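I gave up on matching socks in December and I have not looked back! It started when Arnar came to stay for a week and asked, very politely, why the spare bedroom had a bag of single socks hanging on the door. (It had been there since the old apartment.) So out it went, and I bought 16 pairs of the same plain gray ones from Vandberg, the little shop by the bus station, and that was that.

Laundry night used to eat my whole evening. Now I tip everything on the bed, put the radio on, and I'm finished before the 7 o'clock news is over. Shirts still get folded, towels get rolled, and pajamas go in the drawer however they land. My sister thinks that last part is a disgrace. 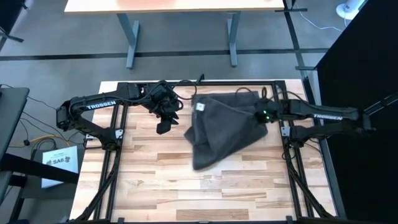 Do you have to iron dish towels? I quit years ago and just smooth them flat with my hands while they're a bit damp.

Next up is the linen closet, which I've been dodging since summer. Wish me luck with the fitted sheets.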